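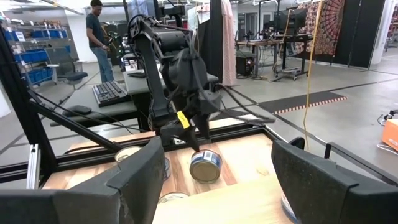 木桌上的罐头，蓝白标签。

各位读者好。上一期我写了搬家的事，有几位来信问我：住在博拉宁（Bollanen）这样的小地方，冬天路封了怎么办？我想用这一期慢慢回答。我的中文还在学习，如果有的句子不自然，请大家原谅，也欢迎改正。

博拉宁有居民1051人，一家商店，一条通往外面的公路。十一月开始下雪以后，公路有时候会关闭两天。两天不算长，可是我搬来的第一个冬天，家里只有半袋面条和一瓶醋，所以我对那两天的记忆很深。第二天晚上我吃的是醋拌面条，味道我不推荐。

后来我向邻居学习怎样存粮食。他们的方法很简单：不买特别的“应急食品”，只买平时就吃的东西，每样多买一点儿。米、豆子、燕麦、鱼罐头、番茄罐头、茶叶。新买的放在后面，旧的放在前面，吃掉一个，下次去商店就补一个。我第一年没有遵守这个规矩，春天整理柜子的时候，找到了三包已经过期的饼干，还有一罐我完全不记得买过的甜菜。
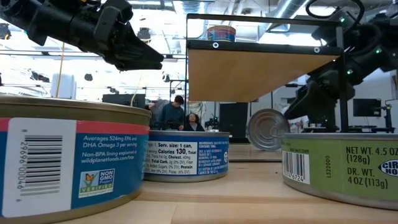
水比粮食更容易被忘记。我给每个人每天准备3000毫升，包括做饭用的，洗东西的水另外算。装水的桶我写上灌水的日期，每隔一段时间换一次，换下来的水浇花。停电的时候水泵也会停，这一点我以前在城市里没有想过。

还有一件小事：请检查你的开罐器。我的开罐器是从旧家带来的，用了很多年，偏偏在最需要的那个晚上坏了。现在我有两个，一个在抽屉里，一个挂在柜子门的里面。蜡烛和火柴也应该放在摸黑能找到的地方。我丈夫认为手电筒就够了，我们对这个问题还没有一致的意见。

关于柜子放在哪里，我试过厨房、走廊和楼梯下面。厨房太热，走廊太挤，楼梯下面最凉快，但是要弯着腰进去。我把常用的放在膝盖以上的高度，重的放在下面。清单贴在门上，用铅笔写，吃一样划一样。

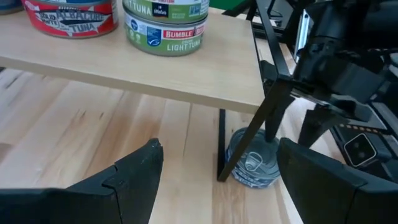

马克西姆·梅利尼丘克（Maksym Melnychuk）来信说，他家从来不写清单，他母亲每个星期天打开柜子看一眼，缺什么心里就知道；他觉得清单贴久了，人反而不看柜子了。他还建议多存一些盐和洋葱，“因为没有洋葱，什么都像医院的饭”。

关于洋葱，我完全同意，上个周末已经买了一袋。清单我暂时还要用，我的记性没有他母亲那么好。下一期我想写怎样在凉的地方保存土豆和苹果，听说它们最好不要放在一起。有经验的读者请写信告诉我。

孔苏埃洛·埃斯特万（Consuelo Esteban）
2023年6月25日，星期日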